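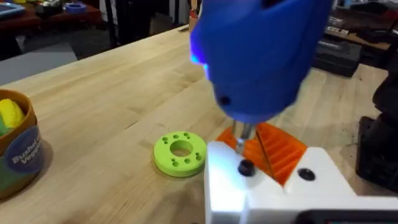
Unit 4: Reading a Lease
Instructor: Parvaneh Tabrizi

A lease is a contract. Both sides are bound by what it says, including the parts neither of them read.

Terms for this week
Term: how long the lease runs.
Deposit: money held against damage or unpaid rent.
Sublet: renting your place to someone else while your own lease continues.

Practice case: Bahman rents in Budville for $600 a month. He moves out in March with two months left on the term. List what he may owe and which clause you would check first.

Bring your marked-up sample lease to the next class.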